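Talks > Internal series > Perception and tracking

Filed under: Software, Speaker notes

Keeping the pose when the object fills the view
Speaker notes, Yaryna Hrynyshyn, Hilia tracking group
2018-03-19

Slide 1, title
Say good afternoon, say my name slowly. Thank Raghavendra Panicker for the invitation and for lending the recorder code, which I will criticize a little on slide 4. Ask people to keep the long questions for the end. Short questions are welcome at any time.

Slide 2, what we want from the tracker
We record a person who does a household task with a handheld gripper. Later the policy must learn from this recording. For that we need the pose of the gripper at every frame, in one fixed coordinate system. We have the wide camera on the gripper and the inertial sensor, and we do not put markers in the room.
The tracker is called Beser. Most people here have used it, so do not explain the install. Only mention that the config format was changed and old files must be converted with the script in the tools folder.

Slide 3, where it works
Walking, reaching, opening a door, picking up small things. The features are spread over the walls and furniture and the filter has an easy life. Show the plot of the loop error. Do not stay long on this slide, people like it too much and I will lose time.

Slide 4, where it fails
The difficult case is a big thing close to the camera that moves together with the gripper. The feature detector loves strong corners, and a white lattice with rectangular cells has almost nothing but strong corners. These points do not move in the camera view, so the filter starts to believe that the camera stands still. The inertial sensor says the opposite. With our old weights, the camera won this argument.
Here mention the recorder: the image time was written when the frame arrived in the computer, and the inertial time was written by the sensor itself. The offset was 10 ms in the worst recordings. A static camera would hide this. When a hand turns fast, it is a big error.
Raghavendra has fixed the offset in his branch. Please say this clearly, so that it does not sound like a complaint.

Slide 5, the fridge task 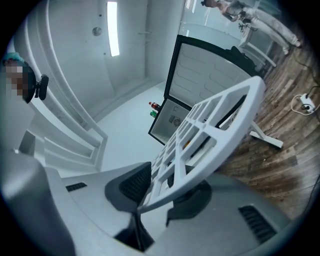
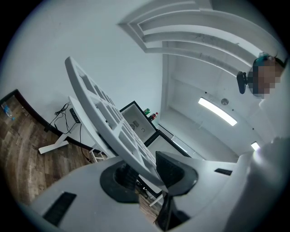

Open fridge behind the lattice in both views, drinks inside.

The usual answer to this problem is a fixed mask. You draw a polygon over the gripper body one time, save it, and all points inside are thrown away. We keep this mask, it is cheap and correct for the housing. But it cannot know what is between the fingers. If I make the polygon bigger to cover any possible object, I lose the middle of the view, which is the part with the least distortion.

Slide 6, second mask, from motion
What we do now has two steps.
First, we predict where each point should go, using only the inertial sensor over a short window. A point on the wall should follow this prediction. A point on a carried thing should stay near its old pixel. We give each point a score between these two explanations.
Second, we group the points. One point alone can be wrong, but neighbors with the same score are usually one surface. A group that stays with the camera for three windows is removed from the update. We do not delete it, we keep it aside as "carried", and when the score changes it can come back.
Pause here. Somebody will ask about background points visible through the holes. Answer: the grouping uses position and score together, so a wall point between two bars is allowed to stay in the update. In the first version the grouping used only position and these points were lost. Wanpen Kaewmanee found this while she was looking for a different bug.

Slide 7, reflections and repeated patterns
Glass is a separate problem and I do not solve it today. A reflected point moves in a wrong but smooth way, so it gets a middle score. For now we lower its weight.
For repeated patterns the matcher may jump by one cell. The jump looks like motion of the right size, and this is dangerous. We limit the search radius with the inertial prediction, and we match in both directions.

Slide 8, speed
The state runs at 100 Hz. The grouping runs only on image frames and uses at most 800 points. If there are more, we take them by region, so that the edge of the fisheye keeps its share. Sorting by corner strength was a mistake, because the strongest corners were on the carried thing again.
Hanna Koval has a version without the second copy of the image. Say that it will be merged before July, if the tests on Hendel pass.

Slide 9, what is missing
Very slow motion. If the hand almost does not move, both explanations are equal and the score says nothing. We keep the last decision, but I am not happy with this.
Handover from one hand to the other. The group changes its owner and each tracker sees only half of the story. Melaniia Sirko wants to run both trackers in one filter, with the shared map. I agree with her, the code is not ready.
The replay viewer in Prokopenko still draws the carried points in the same color as the normal ones. Please, if someone has a free afternoon, the ticket is open.

Slide 10, questions
Leave the diagram from slide 6 on the screen. If they ask for a learned mask: we tried it, it is good on objects it knows, and we may use it later as a first guess for the score. If there is no question, show the replay with the mask on and off, first at half speed.

Contact the tracking group | © Hilia | Back to top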